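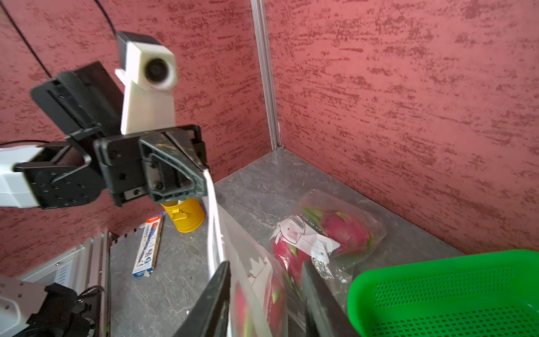 Changes to Household Recycling in Ludham and Olham

3 min read

From 14 Oct 2026, plastic bags and other soft plastics will no longer be accepted in the blue curbside carts used by households in Ludham and Olham. The change applies to grocery bags, bread bags, produce bags, bubble wrap, and the outer wrap from paper towels and bottled drinks. Rigid plastics such as bottles, tubs, and jugs are not affected and should continue to go in the blue cart, empty and with their lids on.

The decision follows a review of the sorting line at the Gumede Road transfer station, completed in June. Bags and film wind around the rotating shafts that separate paper from containers, and the line must be shut down while they are cut away by hand. During the review period the station recorded 91 stoppages, of which 73 were caused by bags or film. Material that arrives inside a tied bag cannot be inspected at line speed and is generally sent to the landfill, even when the contents are recyclable.

Residents may bring soft plastics to the drop-off points in the parking lot of the Ludham Public Library and at the Olham Recreation Center. Both are open during normal building hours. Bags should be empty and dry, with receipts and paper labels removed. Several bags may be placed inside one larger bag, provided it is left open at the top. The following are not accepted at the drop-off points: chip bags, frozen food bags, pet food sacks with a foil or woven lining, compostable bags, and cling wrap that has touched raw meat.

Soft plastics collected at both sites will be baled and sent to the regional processor under a contract that runs for 2 years. The District will publish the tonnage collected at the end of each contract year.

Households that currently line their blue carts with a bag are asked to stop doing so. Items should be placed in the cart loose. If a cart contains bagged material, the collection crew will leave a yellow tag on the handle explaining what was found. The cart will be emptied on the first occasion. A cart tagged a second time will be left in place, and the resident will need to remove the bags before the next scheduled pickup. No fines will be issued under this policy.

Apartment buildings with shared containers will receive new signs and lid stickers by mail. Property managers who have not received them may request a set from the District office. The new signs are also available in large print.

The Zorkitz collection calendar, which lists pickup dates by street, has been updated to include the drop-off locations. A total of 1088 printed calendars were mailed to residents who receive paper notices. Additional copies are available at the front desk of the library. Trash and yard waste pickup schedules remain the same.

Contact the District Office | © 2026 Ludham and Olham Solid Waste District. All rights reserved. | Back to top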